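Chapter 23
Air Freight and the Regional Airport

Learning aims
After studying this chapter, the reader should be able to explain how cargo is accepted, built up and loaded at a regional airport; describe how weight and balance limits affect the order of loading; and compare dedicated freighters with the use of hold space on passenger flights.

23.1 Introduction

Most goods that travel by air spend far more time on the ground than in flight. A shipment may wait for documents, for screening, for a pallet to be filled, or for an aircraft that has been held at another airport. The speed of air freight as a service therefore depends heavily on the work done in the cargo shed before departure.

The airport at Gurnatbridge will be used as the main case in this chapter. It has a single runway and a cargo apron with stands for 2 freighters. In the year studied, it handled 1394 cargo movements, most of them at night. The nearest large hub, Vudside, is 755 kilometers away, and evening departures are timed to meet the long-haul flights that leave the hub before dawn.

23.2 From acceptance to loading

Cargo is said to be accepted when the handling agent has checked it against the air waybill and taken charge of it. Each piece is weighed and measured. Large, light pieces are charged by volume; small, heavy pieces are charged by actual weight.

Accepted cargo is then built up on pallets or in containers. The build-up team works from a load plan, which gives the position of each unit in the aircraft. A change in one position may affect several others – a heavy pallet moved aft, for example, shifts the center of gravity and may require the whole plan to be issued again.

Load plans were once drawn up by hand on printed forms. At Gurnatbridge they are now prepared with Modivus, a planning program that compares each proposed load with the limits of the aircraft type. The load controller remains responsible for the final plan and must sign it before loading begins. 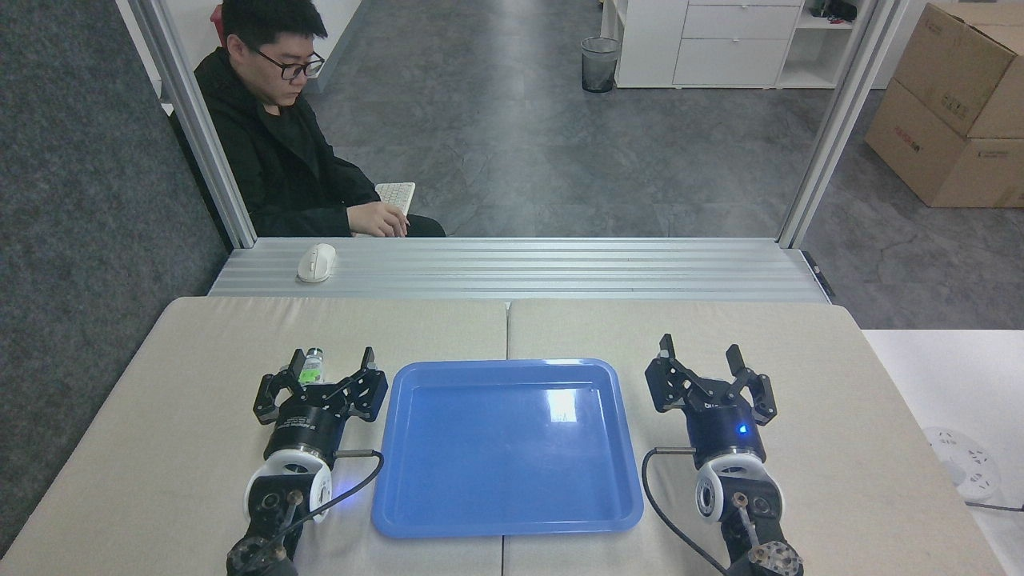 Figure 23.1 A keyboard and mouse at an aluminum workbench.

23.3 Freighters and hold space

A carrier may move goods in dedicated freighters, in the holds of passenger aircraft, or in both. Hold space is often cheaper, but baggage has first claim on it, and the cargo doors limit the size of each piece. Freighters accept larger items and can follow a timetable made for shippers – their costs, however, must be met by cargo alone.

The carrier Baldursdóttir, discussed in the next section, gave up its last freighter and later returned to the type when hold space on its routes proved too small for machine parts. Readers should note the dates on which its contracts were renewed, as these are needed for the exercises at the end of the chapter.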